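Pre-opening safety walk – robot cell, visitor day
Site: Flumia, Clanitz building, ground floor
Date: June 25, 2019
Walked by: Sajib Siriwardena
Second walk before doors, same sheet, initial next to anything that changed

1. Floor and routes

Visitor route taped, yellow both sides – OK
Tape lifting at the corner by the Louro stand. Redo before doors.
Trip hazards – NOT OK on first walk. Extension lead across the route to the coffee table. Moved behind the table, rechecked, OK.
Emergency exits clear – OK, both. Somebody had parked the coat rack half in front of the rear one. Please don't put it back.
Wheelchair turning space at cell 2 – tight but passes. Keep the brochure stand against the wall.
Max people in demo area – 243 signed up for the whole day, no way they all fit at once. Groups only, host counts them in and out.

2. Barriers

Fence panels locked, no loose feet – OK
Rope line at the open side – 1000 mm from the fence, measured at both ends, OK
Gate interlock – opened gate with arm moving slow, arm stopped. Did it 2 times. OK
Gate key – was left in the lock. Now with the host. Stays with the host, not on the hook, not on the desk.
Signs at kid height – missing. Print and put up. The big ones are fine for adults but we had families in September and the little ones read nothing.

3. Stops

E-stop at fence – pressed, OK, reset OK
E-stop on pendant – OK
E-stop at host desk – OK but hidden behind the Fikano flyers. Flyers moved. Leave the space around it empty please, all day.
Who can reset: cell operator only. Host can press, host does not reset. Tell the new hosts again, two of them asked me the same thing.

4. Program and speed

Demo program loaded, right version – OK
Speed cap 500 mm/s in the demo – OK, checked on pendant
Manual mode locked out for visitors – OK
Payload set for the demo part – was still on the old one from testing. Corrected, rerun, OK. This one should be on the night before list, not found in the morning.
Home position clear of fence – OK

5. Arm, tool and work surface

Check close up, power off, gate open, key in your pocket.

Fasteners at the tool – hand check, none loose
Hoses and cables – pull gently, look for rubbing over the full travel, not just at home
Pinch points – look for anywhere a finger goes in and the tool closes on it. Goes for us as well as vistors.
Work surface – nothing left on it that isn't part of the demo. No pens, no phones, no hex keys. 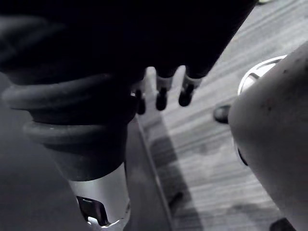 Wipe down after the check, dry cloth, nothing wet near connectors.
Wood-grain surface stays for the day, visitors see the parts better on it than on the steel. Check it hasn't shifted after every second group.
Spare demo parts in the crate under the desk – OK, enough for the day

6. People

Host briefing done – mostly. One host coming at noon, brief seperately.
Safety glasses at the rope line – OK, kids sizes low, ask the front desk for more
First aid kit – sealed, in date
Radio check desk to cell – OK, channel had drifted, set back
Loose hair, scarves, lanyards – operator takes lanyard off before going in. Visitors never go in, so just the operator.

Still open at sign-off

Tape at Louro corner
Kid height signs
Noon host briefing
Glasses, small sizes

Cell can run for groups once tape is done. Signs before the first family group. Call me on the radio if the gate gives any trouble at all, don't reset and carry on.

S. Siriwardena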